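FAQ -- collecte à la pince, projet Wasora
Mise à jour : 10 juillet 2022

C'est quoi un épisode ?
Une prise, un déplacement, une pose. Puis on coupe. Si vous enchaînez deux gestes sans couper, l'épisode part au rebut.

Faut-il savoir programmer ?
Non. Tenir la pince, suivre la fiche, c'est tout. La fiche est sur l'espace Ragab, onglet Consignes.

Combien d'épisodes par séance ?
27 par séance, pas plus. Au-delà on fatigue et les gestes deviennent mous. Ça se voit tout de suite à l'entraînement.

Je peux prendre deux assiettes à la fois ?
Oui pour la série vaisselle. Sur chant, un patin de chaque côté, serrer doucement. Déclarer « prise double » dans le formulaire, sinon l'étiquette est fausse et il faut tout reprendre.
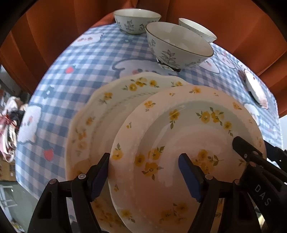

Série vaisselle, prise double : deux assiettes à fleurs entre les patins, les bols derrière.

Et la nappe, elle doit être unie ?
Surtout pas. Carreaux, dessins, fleurs, tout est bon. Le modèle doit voir des tables de vrais gens. Changez de nappe entre deux séances si vous pouvez.

J'ai raté une prise, j'efface ?
Non ! Cochez « échec » et gardez. Les ratés servent aussi. Par contre main devant l'objectif = à refaire.

Vitesse du geste ?
Normale. Ni ralenti, ni course. Pas d'à-coups à la fermeture.

L'envoi reste bloqué à 96 %
Connu. Laisser la page ouverte, ça fini par passer. Sinon relancer -- les doublons sont filtrés côté serveur.

Erreur 2049 au démarrage ?
Calibration perdue. Ouvrir et fermer la pince à fond, 2 fois, puis relancer l'appli.

Vaisselle cassée, qui paye ?
Nous. Photo des morceaux + numéro de séance, remboursement sous un mois environ.

Où vont les données ?
Serveurs de Farkdale, puis relecture à Skornorthorpe. Pas de visages, pas de courrier qui traine sur la table svp.

Prochaine série ?
Verres et couverts, en décembre. Inscriptions sur Ragab, meme formulaire.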